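Moving to a smaller place, what do I do with 752 records?

Posted in: Home & Storage
19 June 2018

ramalho_road
Okay folks, I need opinions. I'm moving from a two-bedroom into a one-bedroom next week and I have 752 records (yes, I keep a list, no, I won't be shamed for it). Half of them I haven't played since college. My lease at the new place, the Treltari building downtown, gives me a storage cage in the basement. Do I put the overflow down there or sell it?

pemo_pete
Sell. I did this three years ago and I miss maybe 2 of them. The store on Prerero Street gave me a fair price and they carried the boxes out themselves!

needledrop
Please don't listen to that. Stores pay you next to nothing and then you see your own copy in the window for 60 bucks. Keep them. A basement is fine if you stand them upright and get them off the floor.

pemo_pete
Fine until the water heater goes. Ask me how I know.

needledrop
So buy plastic bins? Mine have been in a basement for about ten years and the sleeves look the same as the day I put them away.

ramalho_road
See, this is the fight I've been having with myself all month. I already tried a "keep" pile and it ate the whole couch.

quietside
I'd worry more about heat than water – my brother lost a whole crate in an attic one June. Warped like potato chips. Is there a closet on an inside wall? That's where I'd start.

ramalho_road
There's one in the hall but it's skinny. I'm also deciding on a color for the wall behind the shelves. I'm leaning really dark, sort of like this: 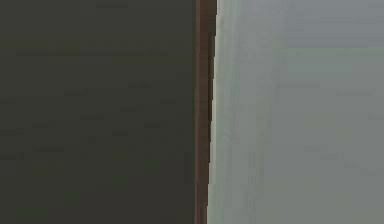 Flat charcoal, a tiny bit olive

needledrop
Love that. Album covers would pop against it.

pemo_pete
In a one-bedroom? It'll feel like a cave. Go lighter, and sell the records.

quietside
I'm with needledrop on the paint and pemo on the selling, sorry. Go through one box a night and see how many you'd pay to have shipped across the country.

ramalho_road
Ugh, that's a good test. Starting with the Ls tonight.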